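Gripper pair service, Birnon bench

Rangi Sheehan and Clem Sutcliffe look after the two hand-held grippers used on the towel table at Birnon. The grippers are labelled Perkel and Erkstead so the logbook stays straight. The pages in this gallery cover the full service, from the counters coming off to the first pass on cloth afterward. It was done on September 12, 2021, with the previous one back in February.

Notes are by Clem unless marked. Captions for the other stations are on their own pages - use the links at the side.

Before starting

Both grippers come off the table and their cables are unplugged at the hub end, never at the grip. Pulling at the grip end is how we lost a connector in February. Counter readings go in the book first. Perkel was on 2,766 closes and Erkstead on 1,499. The gap comes from Perkel doing most of the edge picks while Erkstead holds the far corner.

Finger pads

We change the pads when the surface goes shiny or when an edge starts to lift. Perkel needed both. Erkstead's had some life left but we changed them as well so the pair would match. Old adhesive comes off with a plastic scraper and a cloth. Don't use a blade on the fingers. New pads sit overnight under a light clamp before anybody closes on them.

Finger alignment

Close the fingers by hand on a strip of paper and pull. If the paper slides out at one side, the fingers are toed in or out and the two screws at the base want a quarter turn. Erkstead was fine. Perkel took three goes, and Rangi ended up swapping one screw with a worn head for a new one out of the Caron spares kit.

Slides and housings

Open the housings, brush the lint out, wipe the slides and put them back dry. Towel lint is the main thing that stops these grippers closing fully. There was a good plug of it behind the left slide on Perkel, grey and packed hard. We have gone back and forth on oiling the slides and for now the answer is no, as the oil holds the lint.

Cables

Run each cable through your fingers from end to end and feel for flat spots. Then leave enough slack that the gripper can reach the far corner of the table without the cable going tight. Clem's note from last time still stands - check it with your arm out and the gripper pointing down, which is the position that pulls the most.

First pass on cloth 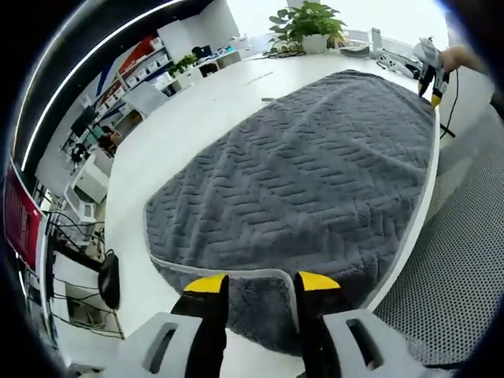 Both grippers at the table with the big grey towel spread out, one near the front edge and the other held over toward the far corner. The yellow pads show up well against the grey. The raised pattern on this towel makes it a fair test for pads, and the bound edge is what we pick on.

Settings and log

Grip opening was left at the old value for both. Counters were not reset; we carry the totals on and write the service against them. Eleven picks were logged by Rangi for the check and entered on the Birnon sheet under his initials.

Parts used: two sets of pads, one base screw, one cable tie.

Still to do: order more pads from Caron, and replace the label on Erkstead.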